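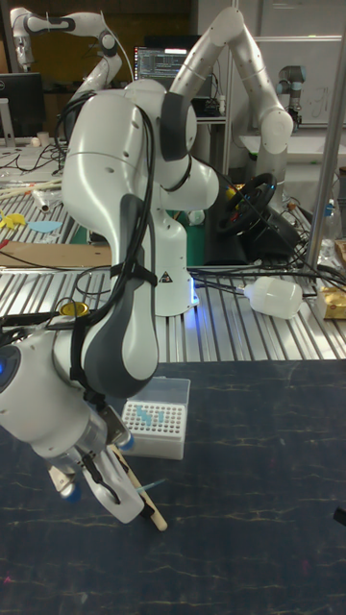

Subject: Re: [clilwood-shop] Cable strain at the wrist, and sticks

Catinca Dumitrescu wrote:
> Did you ever sort out the cables? Mine pull tight whenever the
> forearm swings low. Also, what are you using for a test object?
> I keep reaching for pipette tips and they roll everywhere.

Hi Catinca, hi all,

Yes! Strap them along the forearm and leave a loop at the shoulder, bigger than you think you need (I redid mine 3 times before I stopped being stingy with it). Black straps every hand's width or so, snug but still loose enough to slide a fingernail under. I left it running the Preda test loop, 400 cycles, and not one snag. I was so happy I made my neighbor come look.

For a test object, try a thin wooden stick. They cost next to nothing, and you can see right away if the grip is crooked because the far end swings way off. I start with the fingers pointing down and the stick at a slant, tip close to the tabletop, then work up from there. The light-blue tips stay in their rack with the lid until I want them, which has cured the rolling.

Next up is the Skokix script for picking tips by row. It gets 44 lines in and then sulks, so if anyone has the October version, please send it my way! I'm at the shop until 2 most afternoons.

Catinca, how long is your shoulder loop right now?

Goltico bench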